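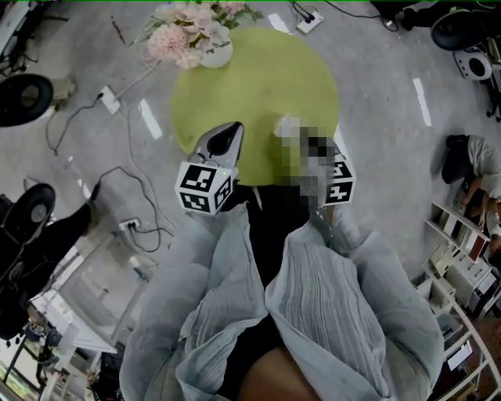
How to Run a Try-It-Yourself Gripper Table at Your Open Day

We did our first open day at the Wemimberg workshop in May, and I was put in charge of the gripper table, mostly because I had said out loud in a meeting that it sounded like fun. And it was! We had 65 people through the door, and I think nearly all of them wanted a turn. A few friends at other places have asked me how we set it up, so I'm writing the whole thing down while I still remember which parts went well and which parts had me crawling under furniture.

The short version: a visitor sits down at a table, takes a hand-held gripper in each hand, and does some small ordinary job with them. The grippers get tracked while they do it, and afterward they can look at the motion on a screen. If you already work with these you know how dull it can feel by the end of a long day of recording. Put a pair in the hands of somebody who has never touched one, though, and they go completely quiet and stick their tongue out a little. I could have watched it all afternoon (I did watch it all afternoon).

Step 1: Pick a table people want to sit at

Our regular benches are the wrong height and they look like work. We went with the round lime-green table, and I'd do it again. Everybody can reach the middle, there's no obvious "wrong side," and you can see it from the door, so I never had to wave anybody over. Lungile Zwane, who I share the workshop with, put a white vase of big pink flowers at the far edge. I grumbled that it was one more thing to knock over. I was wrong about that, people loved it, and it gave them something to steer around.

One warning about round tables: folks scoot in very close, and then their elbows end up pinned against their ribs. Have them back up until they can hold both grippers over the near edge with their arms loose. I said "pretend you're about to eat soup" and that got almost everyone into the right spot.

Step 2: Mark the floor before you do anything else

Do this early, while the room is still quiet. We have a pale concrete floor and white tape shows up okay on it, but if I were starting over I'd get a louder color. We put strips down around the table, some at odd angles, and they tell me where things go back to after a chair gets kicked or a stand gets borrowed. You don't need a drawing or a plan. Put the table where you want it, sit in the chair, have somebody look at the screen, and tape once you're happy.

Then leave the tape alone! I moved one strip at lunch because it was bugging me and spent the first part of the afternoon wondering why everything looked slightly off.

Step 3: Deal with your cables (I'm still learning this one)

I'll confess we did this badly. We had power strips on the floor on more than one side of the table, with black cords looping across the concrete, and that is fine for the two of us who know where they are. Visitors look at the robot stuff. They don't look at their feet. My advice is to run every cord in from one side, and have your visitors walk in from the other. Ours came in from wherever they felt like it, and I spent a lot of the morning saying "watch your step" in a cheerful voice.

If you can get cord covers, get them. If you can't, at least pull the slack back toward the wall and coil it up. Keep the loops away from where the sitting person's knees and feet will be.

Step 4: Get the grippers ready

Ours have a curved silver-gray shell with a black jaw at the front, and each one carries a white cube with black square patterns printed on it. The cubes are how we track where the gripper is and which way it's turned. So the one rule I gave everybody was: don't cover the cube. Kids wanted to hold on to it because it's a cube and it's right there, and I can't blame them.

What I did between visitors:

- Wiped down anything that had been in somebody's hand.
- Checked for the little green light by the cube.
- Opened and closed the jaws a couple times to feel for anything sticky or loose.
- Wiped the cube faces with a dry cloth. A thumbprint on a black square matters more than you'd think.
- Put both grippers back on the table with the tips pointing toward the middle.

That last one sounds fussy, but it saves you a conversation. People pick up tools the way they find them. Leave them pointing the right way and most visitors will just get it.

Charge everything the night before, too. We kept a spare pair behind the desk and I was very glad of it around snack time.

Step 5: Choose a job that's easy to explain and a tiny bit hard to do

I went in with a whole list, and most of it was too clever. We tried threading a shoelace (tears, and not only from the children). We tried stacking paper cups, which is loud when it goes wrong, and a crowd gathers, and then the person in the chair gets nervous.

The winner was plain old pick it up and put it down somewhere else. A small, light-colored object against that green tabletop is easy to see from the chair and from behind it. Once they have done that with one hand, ask them to pass it across to the other gripper. That's the part that gets a laugh, every time.

I gave each person 5 tries, and then it was the next person's turn. I started out being relaxed about it and the line got silly, so pick a number and stick to it. A kitchen timer would work too, but I didn't like the beep.

Step 6: What to say while they're doing it

Less than you want to! I had a nice little speech about learning from demonstration, and by the third visitor I had thrown most of it out. What stuck was something like this: "You're showing the robot how you'd do it. It will look at lots of people doing this, and then it gets to try." Then I stopped talking and let them work.

Questions come after, once their hands are free. The ones I got most:

Will it copy my mistakes? Sometimes, yes, if we leave them in. We sort through the recordings later.

Why don't you just use your own hands? Because the robot doesn't have my hands. It has jaws a lot like these, so the motion carries over better.

Can I take one home? No. (I got asked this by more grown-ups than kids.)

If your setup has a camera running, tell people before they sit down what gets recorded and what you'll do with it. We had a sign by the door and we also said it out loud, and anyone who wanted to play without recording could do that. It took no extra time at all.

Step 7: Give the waiting people something to look at

Somebody is always going to be standing around. We had the Plavura playback going on a screen so the people in line could watch a floating pair of grippers do what the last visitor had just done. A man from Mofokeng, which is the woodworking place down the road, watched it for ages and then gave me a very detailed opinion on our jaw pads. He was right, and we've ordered softer ones.

Keep the crowd on the far side of the equipment if you can. Light stands get bumped, and shelves full of boxes and binders apparently look like something you should lean on. I cleared the lower shelves halfway through the day and should have done it sooner.

Step 8: Packing up

Leave yourself more time than you think. We closed at 5 and I got home well after dinner. Copy your recordings off before you unplug anything, label them while you can still tell them apart, and then do the cords. If you're doing it again soon, leave the tape down. Ours is still there, and I've gotten fond of it.

We're planning another one with the Onmont people, who want to bring an arm along and set it going next to the gripper table so visitors can see both ends of the thing. I'd like a second chair for that, and maybe a lower table for the little kids, who mostly had to kneel. If you try any of this at your own place, write and tell me what job you used. I'm especially looking for one that works for four-year-olds.

Contact the workshop | © Wemimberg Workshop Notes | Back to top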